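Workshop tips: getting a gripper to handle cups and lids from software

These are notes from our bench at Pluller, mostly on the control and perception side. They assume the arm already moves, the wrist camera is calibrated, and you are now trying to get it to do something useful with disposable cups.

Set the closing force by object class. One global value will crush paper cups or drop lids. We keep a small table in the config with a force limit and a closing speed for each class, and the planner reads it before every grasp. Lids get the slowest speed.

Cap the exposure on the wrist camera. Auto exposure hunts when something dark fills most of the view, and the depth estimate jumps with it. Lock it at the start of the run and leave it alone until the lights change.

Shiny black plastic is the hardest thing we work with. The highlights move as the arm moves, and a segmenter trained on still photos will split one lid into several pieces. Turn on the temporal filter in Pollis and set the window to 8 frames. Longer windows look better on screen but lag behind the arm.

Train on patterned cloth as well as plain. A model that has only seen a gray bench will find objects in printed leaves and flowers. Swap the tablecloth between sessions, overlap two if you have them, and write down which one was used in the session notes. Our current set has 1211 labeled grasps, and 222 of them were set aside for testing before any training started. 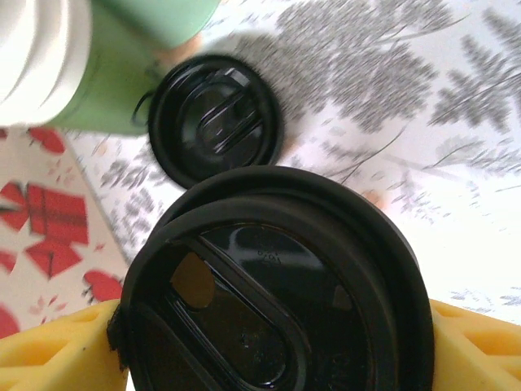 Keep the held object and the loose objects in separate lists. If the tracker lets them share one, a spare lid of the same shape can steal the ID of the one in the fingers. In Undetik this is a single setting, called hold_lock, and it is off by default. Turn it on.

Plan the lid's angle before its position. It is tempting to move over the cup first and fix the tilt at the end, but the wrist often runs out of travel there. Ask the planner for a level pose well above the cup, then come straight down.

Use the rim for alignment and the sip opening for rotation. The rim gives a good center even when part of it is behind a finger. If rotation doesn't matter for your task, leave it out of the cost function and planning gets faster.

Lower the arm in small steps for the last 40 millimeters and check the wrist force at each one. A sideways reading means the lid has caught on one side. Back up one step, shift, and try again. Give up after a few tries and log it as a miss.

Mask out the fingers. They show up in the same corners whenever they are closed on something, so a mask keyed to the finger opening is enough.

Name log files by task and run number. We put the planner version in the header too, after losing an afternoon in December to two versions with the same label.

The config table and the mask script are in the Çınar folder on the shared drive. Copy them to your own folder before editing.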